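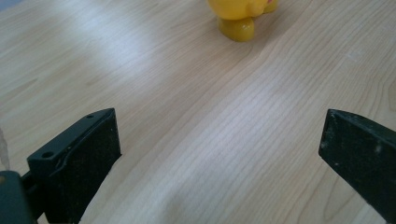 *View from the hand-held gripper, jaws open, yellow toy on the far side of the table.*

From: Daiane Trindade
To: ullach-users list
Date: June 30, 2025
Subject: Re: Plundesus hand-held kit, worth the price for a small lab?

Hello all,

I answer below the questions in the earlier message, because I have the same kit on my table now and I wanted to write before I forget the details. Please excuse my English where it is heavy.

> We are thinking to buy the Plundesus hand-held gripper kit from Ploler. We are two people and a student, so the money is a serious matter for us. Before we decide, can somebody who uses it tell:
>
> 1. What is the real price, with everything that one must buy?

The kit is 2397 for one unit, without tax. This includes the gripper, the camera with its mount, one charger and the license for the Ullach software for one year. It does not include the second set of finger pads, and I recommend to order it together with the kit, as the shipping for the pads alone was for us more than the pads. After the first year the license is 720 per year. You can continue to record without the license, but the export tool stops, and you must then convert the files by your own scripts. I have done this for an older version and it is possible, only not pleasant.

> 2. Does the camera see enough of the fingers? With our own mount we lose one finger in half of the recordings.

In the picture you can judge it for yourself. Both fingers come in from the sides, the left one a little higher, and the ends of them stay visible with the jaw open. The object far away on the table is partly outside at the top. For me this is the weak point of the standard mount angle. When I approach, I would like to have the whole toy in view from the beginning, and for this the camera should look a little more up. The mount has two positions and I have used only the first one until now. I will try the second position for the next set of recordings and report to the list.

If your policy needs to know where the object is before the approach starts, I would test this question before anything else. Ploler lends a demo unit for two weeks. You pay only the return shipping.

> 3. How is the wear of the pads? The seller says they last "a long time", this is not a number.

I agree with you, it is not a number. I have made 227 demonstrations with this unit, all of them pick and place with small toys and kitchen things. The pads still hold well. They collect dust, you can see small light specks on the left one, and on the right finger there are scuffs and one whitish spot. I clean the pads with a damp cloth at the end of the day and I let them dry overnight. The manual says to use alcohol, but a colleague at Prado told me that on her unit the pad became hard after some months of alcohol, so I stay with water. I can't say who is right.

> 4. Does a shiny table disturb the tracking?

This was my worry also. Our table is light wood with a satin finish, and there are milky patches in the image where the light reflects. For the tracking I had trouble only when the table was completely bare and I moved slowly at low height. Then the software has not much to hold on to and the path becomes shaky. I put now a printed mat at the side of the work area and the problem is much smaller. I did not compare this in a strict way, so please take it as the experience of one user.

What I would also advise: do not make the light stronger to "help" the camera. I tried it, and the reflections became larger. Soft light from two sides is better.

> 5. Is it tiring for the hand? Our student has small hands.

Yes, it is tiring. The body is thick and for my hand the trigger is a bit far. After one hour I make a pause. Ploler sells a shorter trigger as a spare part, but it was not in stock when I asked, and they now say October. If your student will do most of the recording, I would let her hold the demo unit before you order.

> 6. Would you buy it again?

I would buy it again, but one unit only, and I would ask for the license for two years in the same invoice. They gave us a small discount for this after I wrote to them, it is not on the website. The support answers in one or two days and they read what you write, which I value. The documentation is poor in the part about calibration. Do the calibration with the jaw fully closed first and then open, in this order. The manual has it the other way and the width values come out wrong.

I have written a page with my calibration steps. It is in Portuguese for the moment, but the commands are the same. If someone wants it, write to me off the list and I send it.

One question back to the group: has anybody used the Plundesus fingers with a different pad material, for example silicone? The original pad is good for hard toys, but thin paper and cloth slide out of it, and I need to record some folding tasks later this year.

With best regards,
Daiane Trindade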